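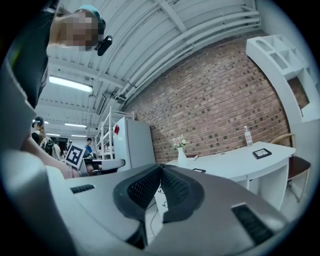
Search the help pages Enter keyword Go

Community Help > Buildings and workspaces
Posted Tuesday by Urninero

Strip lights and echo in a unit with a metal ceiling

We have taken on the end unit at Gustport, the long one with the brick wall down the side. The ceiling is white corrugated metal with beams across it, and the lights are fluorescent fittings fixed straight to it. There are pipes and conduit running along one side, all painted or sleeved white, and I don't know what half of them carry.

Two problems. First, the light is uneven. Stand under a fitting and it is fine, but step away towards the brick and it drops off badly. We do small bench work and people are casting shadows over their own hands. Second, it is noisy. Put a box down at one end and you hear it at the other. When it rains we have to stop talking on the phone.

I would like to know whether to sort the lights or the noise first, and whether I can hang anything from the ceiling sheets. The lease says we can make "minor reversible alterations" with written consent. I have up to 373 pounds to spend before the end of October, and that has to cover both. The floor is pale and fairly smooth, and I don't want to change it. I would also like to keep the brick as it is, but a few people have told me to paint it white.

Search this thread Enter keyword Go

Sundaram
Posted Tuesday, evening

Do the noise second. Poor light on bench work is the thing that will give people headaches and it is cheaper to put right.

Leave the ceiling fittings alone for now apart from cleaning them. Turn them off, let them cool, take the covers off if they have covers, and wash those in warm water with a bit of washing-up liquid. Dry them fully before they go back. I did this in our place and had not realised how yellow the covers had gone. If any tubes are dark at the ends or slow to start, change them. Check the length and the wattage printed on the old tube and take it with you to the shop. If you want to swap to LED tubes, get an electrician to look at the fittings first, as some need rewiring and some only need the starter changed.

Then buy a lamp for each bench. Clamp ones with a long arm are best. Put the lamp on the opposite side from the hand you work with. If you are right-handed, it goes on the left. We paid 17 pounds each for ours and they have lasted well enough, though the springs get loose and you have to tighten the wing nut every so often.

Also look at which way the benches face. If people have their backs to the nearest light they will always be working in their own shadow. Ours were like that. We turned two of them side-on to the fittings one afternoon and it made more difference than the new tubes did.

I would not paint the brick. It does throw back more light when it is white, but you can't undo it, and your landlord will not call that reversible. Stand some white boards against it behind the benches if you want the same effect.

On hanging things: do not screw into the corrugated sheets. If that is the underside of the roof you could end up with a leak, and the sheets are thin. Use the beams, with beam clamps that grip the edge so there is no drilling. Even then ask the landlord what weight is allowed. Don't hang anything off the pipes or the conduit, not even a coat hanger. Find out what they carry before you put shelves or anything tall near them.

Cladadia
Posted Tuesday, late evening

Agree with most of that. On the noise, a hard floor, a brick wall and a metal ceiling all send the sound back, so you need something soft in the room. It doesn't have to be on the ceiling. We used thick curtains on a free-standing rail at the far end, and put rubber mats under the benches and along the walkway. The second-hand curtains cost us 61 pounds including the rail. Get ones that are lined and hang them in loose folds, as they do much less if you pull them flat. Check the fire label too. Ours had to be flame retardant for the insurance.

Felt pads on stools and under boxes are worth doing on the first day.

None of this will help much with rain. That noise comes from the roof itself and the cure is insulation above or below the sheets, which is the landlord's job and well over your budget. Ask anyway. We take phone calls in the corridor when it is heavy.

Get the consent in writing before you buy the clamps. An email is fine.

Gustport Tenant
Posted Wednesday

just get carpet tiles, done

Sign in to reply to this thread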